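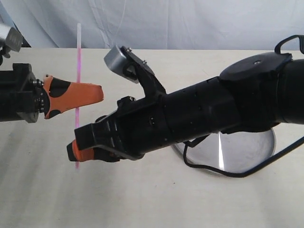 로봇 팔을 두 대 사면 예산도 두 배면 되는 것 아니냐고 Carleen Costigan이 물었습니다. 첫 번째 공개 글 밑에 달린 댓글이었고, 저는 그때 짧게 "아닙니다"라고만 답했습니다. 너무 짧은 답이어서 미안했습니다. 그래서 이번 갤러리 페이지에는 말을 조금 더 길게 붙입니다.

Stultton 작업실 갤러리: 두 팔 작업과 내년 장비 계획
2020년 9월 30일

저는 Stultton에 있는 작은 작업실에서 장비 구매를 맡고 있습니다. 한국어는 어른이 된 후에 배웠습니다. 어색한 문장이 있으면 댓글로 알려 주십시오. 지난번에 알려 주신 '견적'과 '결산'의 차이는 이제 잘 압니다.

이 페이지는 사진 갤러리이지만 구매 이야기가 더 많습니다. 저희 작업실을 찾아오시는 분들은 대개 로봇을 구경한 다음에 가격을 물어보십니다. 팔 한 대의 가격은 대답하기 쉽습니다. 그런데 그 가격만 듣고 돌아가신 분들이 나중에 다시 메일을 보내십니다. 케이블이 짧다, 손가락이 미끄럽다, 책상이 흔들린다 하는 내용입니다. 저도 첫해에 같은 메일을 판매처에 보냈습니다.

사진 설명
검은 그리퍼와 주황색 손가락 사이에 반투명한 분홍색 빨대가 서 있습니다. 가늘고 가벼운 물건을 두 팔로 다루는 작업입니다.
오른쪽 팔 아래에는 둥근 금속 받침판이 있고, 검은 케이블이 그 위를 지나갑니다. 케이블 이야기는 밑에서 따로 합니다.

내년 예산

내년에 쓸 수 있는 돈은 4,000유로입니다. 팔을 새로 사는 돈은 여기에 들어 있지 않습니다. 팔은 이미 있고, 이 돈은 팔을 계속 쓰기 위한 것입니다. 저는 처음에 이 두 가지를 한 표에 같이 적었습니다. 그렇게 하니까 작은 물건들이 큰 금액 밑에 숨어서 잘 보이지 않았습니다. 지금은 표를 나누어서 적습니다.

손가락

그리퍼의 손가락은 소모품으로 계산합니다. 판매처 설명서에는 부속품이라고 되어 있어서 한동안 저도 그렇게 생각했습니다. 하지만 저희가 하는 작업에서는 끝부분이 제일 먼저 상합니다. 올해 Peltavmont에서 받은 손가락 세트의 견적은 222유로였습니다. 배송비는 따로입니다. 저는 내년 표에 이 금액을 두 번 넣었습니다. 한 번은 봄, 한 번은 가을입니다. 가을 것은 필요가 없으면 사지 않아도 되지만, 칸은 미리 만들어 두었습니다.

재질을 고르는 문제는 아직 끝나지 않았습니다. 딱딱한 손가락은 오래 가고, 부드러운 손가락은 얇은 물건을 잡을 때 마음이 편합니다. Kha Tăng은 두 가지를 다 사 놓고 작업마다 바꾸자고 합니다. 저는 바꾸는 시간도 비용이라고 생각하는 편입니다. 이 문제로 우리는 점심시간에 두 번 길게 이야기했고 결론은 없습니다.

연습용 물건

빨대, 종이컵, 작은 뚜껑 같은 것도 예산표에 적어 주십시오. 금액은 작습니다. 그렇지만 적지 않으면 누군가가 자기 지갑에서 내게 됩니다. 저희는 작년에 영수증이 여기저기에서 나와서 9월 결산이 아주 힘들었습니다. 올해부터는 '작업 재료'라는 줄이 하나 있습니다.

색도 한번 생각해 보시면 좋겠습니다. 책상이 밝은 색이면 흰 물건이나 투명한 물건은 사람 눈에도 잘 안 들어옵니다. 같은 가격이면 저는 색이 있는 것을 주문합니다. 다만 같은 색을 계속 살 수 있는 가게인지 먼저 물어봅니다. 상자마다 굵기가 조금씩 다른 제품도 있었고, 그때는 작업 조건을 다시 맞추느라 오후가 다 지나갔습니다.

케이블과 받침

이 항목은 Carleen Costigan의 질문과 제일 관계가 깊습니다. 팔이 한 대일 때에는 케이블을 뒤쪽으로 보내면 됩니다. 두 대를 마주 보게 놓으면 가운데 공간을 같이 쓰기 때문에, 케이블이 지나갈 길을 처음부터 정해야 합니다. 여기에 드는 것은 긴 케이블, 고정용 클립, 그리고 책상을 다시 배치하는 하루입니다. 클립은 싸지만 하루는 싸지 않습니다.

책상도 마찬가지입니다. 한쪽 팔이 움직일 때 다른 쪽 팔의 끝이 떨리면 빨대처럼 가는 물건은 잡기 어렵습니다. 저희는 책상을 바꾸는 대신에 다리를 벽에 고정하는 방법을 검토하고 있습니다. Joshi 방은 벽이 얇아서 안 된다는 답을 받았고, 복도 쪽 방은 아직 답을 기다리고 있습니다.

견적을 받을 때 제가 쓰는 질문

Peltavmont와 Vidbridge 두 곳에 같은 질문을 보냈습니다. 그대로 옮깁니다. 필요하신 분은 복사해서 쓰셔도 됩니다.

손가락만 따로 주문할 수 있습니까? 최소 주문 수량이 있습니까?
케이블 길이를 주문할 때 선택할 수 있습니까, 아니면 나중에 따로 사야 합니까?
수리를 보내면 대신 쓸 장비를 빌려 줍니까?
부품 가격은 언제까지 같습니까?
두 대를 같이 쓰는 경우에도 보증 조건이 똑같습니까?

답은 서로 많이 달랐습니다. Peltavmont는 손가락을 따로 팔지만 수리 기간에 빌려주는 장비가 없습니다. Vidbridge는 빌려주는 장비가 있는 대신에 부품을 세트로만 팝니다. 수리 기간은 Vidbridge가 19일이라고 문서로 적어 주었습니다. Peltavmont는 "상황에 따라"라고 답했습니다. 저는 이 대답을 표에 그대로 적었습니다. 표를 보는 사람이 숫자가 없다는 사실도 알아야 한다고 생각합니다.

두 회사 중에 어디가 더 좋다고 여기서 말하지는 않겠습니다. 저희는 한 곳에서 손가락을 사고 다른 곳에 수리를 맡기는 방법도 생각하고 있는데, 이 경우에 보증이 어떻게 되는지 문의 중입니다.

사람의 시간

예산표에 제일 늦게 들어온 줄입니다. 두 팔 작업을 준비할 수 있는 사람이 저희 작업실에는 세 명입니다. 한 사람이 휴가를 가면 일정이 바로 좁아집니다. 그래서 내년 표에는 교육 시간을 넣었습니다. 돈으로 바꾸어 적을지 시간으로 적을지 오래 고민했고, 지금은 시간으로 적고 옆 칸에 금액을 씁니다. 회계 담당자가 이 방식을 싫어하시면 다시 고치겠습니다.

남겨 두는 돈

모든 칸을 채우고 나서 남는 돈을 '예비'라고 부르는 분이 많습니다. 저는 순서를 바꾸어서 예비를 제일 먼저 적습니다. 작년에는 예비 칸을 마지막에 적었는데, 적을 때가 되니까 이미 돈이 없었습니다. 올해는 나사가 부족해서 급하게 주문한 일이 있었고, 나사보다 빠른 배송이 더 비쌌습니다. 이런 일은 견적서에 나오지 않습니다.

Carleen Costigan께 드리는 답

두 대를 사시려면 팔 가격에 2를 곱한 다음, 그 밑에 새 줄을 몇 개 비워 두십시오. 손가락, 케이블, 책상, 교육 시간이 그 줄입니다. 처음부터 정확한 금액을 쓰지 않아도 괜찮습니다. 줄의 이름만 있어도 판매처에 물어볼 말이 생깁니다. 그리고 가능하면 한 대를 먼저 쓰면서 한 계절을 보내신 후에 두 번째를 주문하시는 것을 권합니다. 두 대를 같이 주문하면 할인이 있다는 말도 들었습니다만, 저희가 받은 견적에서는 그 할인이 케이블 값보다 작았습니다.

댓글과 문의

장비 표의 빈 양식은 메일로 보내 드립니다. 제목에 '예산표'라고 적어 주시면 제가 빨리 찾을 수 있습니다. 손가락 재질에 대해서 경험이 있는 분의 의견을 특히 기다립니다. Kha Tăng도 댓글을 읽고 있으니 그쪽 편을 들어 주셔도 됩니다.

복도 쪽 방에 대한 답이 오면 '케이블과 받침' 부분을 고쳐서 다시 올리겠습니다.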